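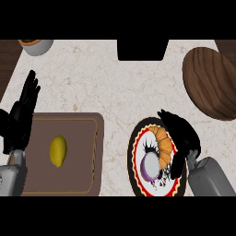 4.2 Reposting between apps

Most of the clips in our set were not made for the app we found them on. Made for one, pushed to the others, often within the hour. We kept to three apps – Pritgate, Stanoton and Suso – and followed seven accounts over 30 days, all of them posting to all three. Reposts leave traces and the traces are mostly what we coded. The username stamp from the first app, a caption asking for a "duet" on an app that has no duets, a sound credited to a library the second app can't open. And padding. A wide clip put on a tall screen gets filled out with bars, and the plain black kind is easy to code: Figure 3 has one wide band across the top and a second across the bottom, the marble counter and the two robot arms held to the strip between them. Blurred padding was harder, see below.

Figure 3. Black bands top and bottom, coded PB (plain bars).

Coding was done by Bjartur Juhl and the first author, separately, then compared. Where we disagreed it was nearly always blurred padding against a creator's own blurred background. Two codes at first (PB, BB), then a third for unclear, which we should have had from the start. Stamps gave no trouble. Captions gave some, mainly jokes.

Native posts behaved as you'd expect. The account holder opens the app, films or uploads, picks a sound from the list, tags it, done. Reposts came in two sorts. By hand, where the same file was saved and uploaded again, stamp and all. And by scheduler, nearly always Arain, which sends the clean file out to every linked account at a set time. Arain posts carried no stamp, so they are easy to miss if you only look for stamps, and earlier drafts of this section did exactly that. The caption gives them away. Same wording, same hashtags in the same order, same stray space before the last one.

We asked account holders why they bother to repost by hand when a scheduler would do it. Answers were short. One said the scheduler "feels like cheating the new app". Another had tried Arain and found that Suso put the wrong cover image on everything, so went back to saving and uploading. A third simply hadn't heard of it. No one mentioned cost, which suprised us a bit, as the free tier is small.

Now the vanishing posts. Stanoton deletes a daily post after a day unless the poster pins it, Pritgate keeps everything, Suso lets the poster choose. So what happens to a clip that is meant to vanish on one app and is permanent on the next? In practice it does not vanish. Followers who missed it on Stanoton were told in the comments to go and look on Pritgate, sometimes by the account holder. The feature is sold on the idea that people must look now or lose it. With a copy next door there is nothing to lose, and the account holders knew this perfectly well. They used the short-lived post as an advert for the long-lived one.

Not all of them. The smallest account kept its Stanoton posts separate – scraps, half-finished things, a lot of talking to camera – and put only finished clips elsewhere. When asked, she said her regulars were on Stanoton and the rest were "passing trade". We think this is the more interesting use and it is closer to what the feature was sold for, but one account is one account.

Comments on reposts were thinner than on native posts and more of them were about the repost itself. "Saw this already." "Why is it sideways." Complaints about stamps were common on Suso, rare on Pritgate, which may be down to Suso showing the stamp larger. Hard to say. We didn't code comment tone, only topic, and the topics overlap more than we would like. Replies from account holders were also fewer on the second and third apps, and came later in the day, usually evening. Several said they only have notifications switched on for the app they started with.

Limits. The accounts were picked because they posted everywhere, so nothing here says how common reposting is overall. Vanishing posts had to be logged before they went, and we checked in the morning and again late evening, meaning anything deleted by hand in between is lost to us. One gap in July when the Stanoton login expired and it was not noticed until the evening check. Those posts are left out on all three apps to keep the comparision even. View counts are left out too, as each app counts a view differently and only Pritgate says how.

Section 4.3 takes the same accounts and looks at sounds, where the three apps differ a good deal more.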